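Subject: Re: [trallel-players] Server shutdown and what happens to our saves

Hi all,

Sorry for the slow reply, I've been reading the whole thread on my phone at lunch and it's hard to type anything decent on that. Quoting the bit I wanted to answer:

> I logged in Thursday and got the pop-up saying Trallel goes offline
> in November. I have 79 maps on there, most of them built with my
> kids, and I can't find an export button anywhere. Does anyone know
> if the maps live on our own machines or if they're gone when the
> server goes? Also, is it worth buying the Hiton expansion before
> they pull it?

First of all, 79 maps, wow! I have 73 and I thought I was the crazy one. And I feel you on the pop-up. I've been playing since the Horkwood beta and a gray box with an OK button is a pretty cold way to find out.

The good news is that part of it is on your own machine. The game keeps a local copy of every map you've opened, tucked away in a folder called "cache" inside the main Trallel folder.

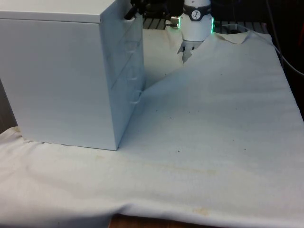 The catch is that it only holds the last 200 files, and textures count toward that too, so if you've been hopping around other people's maps a lot, your older ones may have been pushed out already. Open each of your own maps once, let it load all the way (wait for the music to start), and then go copy the folder somewhere safe before you play anything else. I did mine in batches of ten or so and it took up most of an evening, with a lot of snacks.

The order I'd do it in, if you want a checklist:

1. Turn off auto-update in the launcher, so a patch doesn't wipe the cache halfway through.

2. Open your own maps, oldest first, and copy the cache folder to another drive after each batch. Give every copy its own folder name, please — I overwrote one of mine and had to start that batch over. 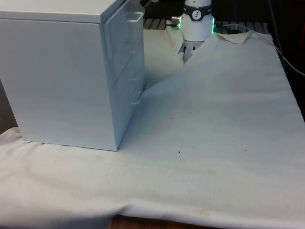
3. Write down your map codes from the profile page. They're not in the files, and the folks working on the Bangera fan server say they'll want them to match maps to owners.

4. Take screenshots of the comments, if you care about those. I do! Half the fun of my swamp level was people yelling at me about the second jump.

About Bangera: it's a fan project, it's early, and right now it can load maps but not the scripted doors or the moving platforms. I tried 2 of my own on it and the plain one played fine, while the one with the elevator just dropped me through the floor forever. Still, I'm hopeful. They seem to fix something every time I look. 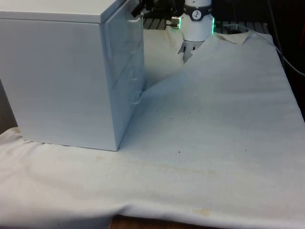
White cabinet with three drawers, on a big white cloth.

Few more bits people asked about further up the thread, so I'll stick them in here: 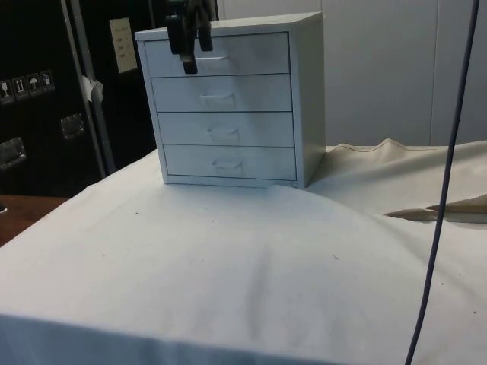
Is the Hiton expansion worth buying before it goes?

Only if you want it for the single-player levels, which will keep running offline. The rest of it is online races, and those go dark with everything else, so I'd wait for a sale and skip it if there isn't one.

If anybody has a map that won't load at all (I get a black screen on one of my oldest), write back with the code and what you see, and I'll try it from my machine too. I'm on most nights after nine.

Back to copying folders,
the swamp level person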